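Home Browse Ask Tags Log in

Is there going to be a second Skomitard movie or did they drop it?

Watched Skomitard again last night with my brother and now I'm stuck on the ending. Hendis walks into the tunnel, the lights go, credits. No scene after. There was talk of a sequel a while back, then nothing. Did it get canceled? And is the book it's based on finished, or is the author still writing? Don't mind spoilers for the first one, please no spoilers for the books past that.

Marcelino Marinho
asked October 2023

Gil-soo Joo

Not canceled, as far as anyone has said. The studio took an option on all 3 books when they bought the first, so they have the rights. What they don't have is a script everybody likes. First draft got tossed, the second writer left for a TV job, and then the strikes hit and everything stopped. The director said in August that she'd come back if the schedule works, wich is what directors always say.

Books are done. Third one is called Netley and picks up right after the tunnel. The second, Ham, is more of a side story about the sister, and fans think they'll skip it or fold it into the sequel. I hope they don't skip it, best of the three imo.

Money wise it did ok. Opened on 1,944 screens, held up better than expected the second weekend. Not a smash. Enough that a cheaper sequel makes sense.

Şükran Karabulut

no sequel. it's going to be a series, my cousin read it somewhere

Ah-rin Won

The series thing is a rumor from a fan page, they took it down after a couple of days. Don't count on it.

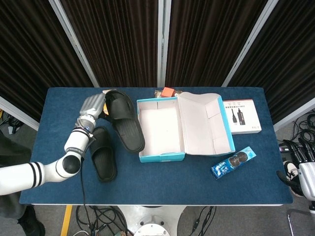 Gil-soo is mostly right but the option isn't forever. These things run out, and if cameras aren't rolling by then the rights can go back to the author. So no news for a long stretch isn't great news either. Also the actor who plays Hendis only signed for 2 movies, so a third would need a new deal even if the sequel does get made.

If you just want to know what happens after the tunnel, read the first 50 pages of Netley and stop there. You can skip Ham for that part, go back to it later. The libary usually has it.

We use cookies to keep you logged in and to count visits. Accept Manage settings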